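Sunier paper mill open day, quick notes

Typing this up before I forget it all. Got to Sunier just after 9, already a queue at the gate. Parking is on the grass, wear boots. Gumboots if you've got them.

First stop the pulp shed. LOUD. Earplugs handed out at the door, take two pairs, mine were useless. They run cotton offcuts mostly, some flax when they can get it. Vat holds 3,000 litres and smells like wet tea towels.

Then the Prorkham line, the old one, bought second-hand and still going. Catriona Dalgleish took our group round and knows every bolt on it. She let the kids pull a sheet each by hand at the end. Mine came out with a hole in it, kept it anyway.

Drying loft was the best bit. Up 29 stairs, no lift, so ring ahead if that's a problem. Sheets hung over ropes the whole length of the building, arvo light coming through the louvres. Could of stayed an hour. We got ten minutes.

Lunch: sausage sizzle, onions ran out early. Coffee van decent, cash only.

Shop is small. Bakilana cotton rag is the one everyone was after, packs of 500 for the printers and little ones for the rest of us. I bought 2 small packs plus a Govido bone folder I definitley didn't need. Seconds bin by the till, worth a dig.

Next one's in August. Go on the first tour, it gets crowded after that.

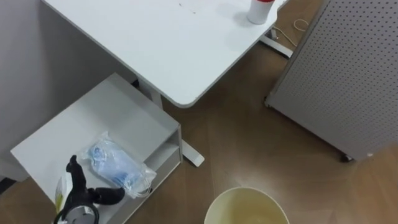

White desk, and a white container with a red lid up the back.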